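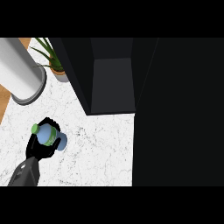
The EPUB of Skerkus, our near-future thriller, loses its scene breaks when it is opened in the Wurow reader app. The file was made with the Skokura converter from a word processor document. Scenes run straight into each other with no gap, so a conversation in the bunker and a chase two days later read as one scene. Pictures are not affected. The trouble is only in the text.

Product: Wurow reader app, tablet and phone
File: Skerkus, advance reader copy, EPUB
Publisher: Awad
Opened: 01/05/2018
Priority: Normal
Status: Resolved

Steps to reproduce

Open the file in Wurow. Go to chapter 3. Page forward to the line where the narrator drops her ID tag in the canal. The next line should start a new scene after a blank space. It starts as an ordinary indented paragraph.

Expected: a blank space, then a paragraph with no indent.
Result: no space, normal indent.

The same file looks correct in the preview window in Skokura. It also looks correct in a desktop reader. Clearing the Wurow cache and adding the book again made no difference.

Reply from support

Thanks for the report. Please check these and let us know:

Is "Publisher styles" turned on in the reading menu?
Are the scene breaks blank paragraphs, or do they use a style?
Does it happen in every chapter?

Please also attach the EPUB if you are able to share it.

Reply from customer

Publisher styles was off. I turned it on and the gaps came back in chapters 1 and 2 but not in the rest. Most readers will have it off anyway, so I would not call that a fix.

The breaks are blank paragraphs. The author hit Enter twice between scenes all the way through the manuscript. I counted 116 of them with a search in the source document. I have attached the file.

A second thing I noticed while checking: the transmission messages between chapters are meant to be in a fixed-width font. With Publisher styles on they are fine. With it off they look like the rest of the text, and it is hard to tell when the machine is talking and when the narrator is.

Reply from support

We opened the file. There are two separate causes.

1. Wurow removes empty paragraphs when Publisher styles is off. This is by design. Many converted books have stray empty paragraphs and the app strips them out.

2. From chapter 3 on, Skokura wrote the empty paragraphs with a height of zero. That is why they are missing even with Publisher styles on. Chapters 1 and 2 came out normally. In the style sheet there are two versions of the body style, and the second one starts at chapter 3. This usually means text was pasted in from another document.

To fix both, replace each empty paragraph with a visible break. A centered ornament or three asterisks will do. Wurow keeps any paragraph that has a character in it. For the transmission messages, mark them as preformatted text in Skokura. The app keeps a fixed-width font for that in either mode.

Reply from customer

That fits. Chapters 3 onward came from the author's older draft, which was written in a different program.

I replaced the blank paragraphs with three asterisks and converted again. 115 of the 116 are right. The one that failed is at the end of chapter 9, where the break falls just before the chapter heading, so it should not have been there at all. I deleted it.

The transmissions now show in fixed width. One long line of coordinates in chapter 12 runs off the side of the phone screen — it does not wrap.

Reply from support

Preformatted lines do not wrap in Wurow. Please keep them to 40 characters or fewer for phones. 80 is fine on a tablet but will be too wide on most phones in portrait.

Reply from customer

I split the coordinates over three lines. They fit now on both of my phones, at the default text size and one size up. At the largest size the last few characters are still lost. I can live with that for the advance copies but would like it noted as a request.

New file uploaded. The location count in Wurow is now 2,151 and the table of contents still goes to the right places.

Reply from support

Logged as a feature request: wrap or scale preformatted text at large sizes. No release is planned for it yet.

Readers who already have the earlier copy must remove it from the device and download it again. Syncing will not replace the file, and their highlights will be lost unless they export them first.

Ticket closed.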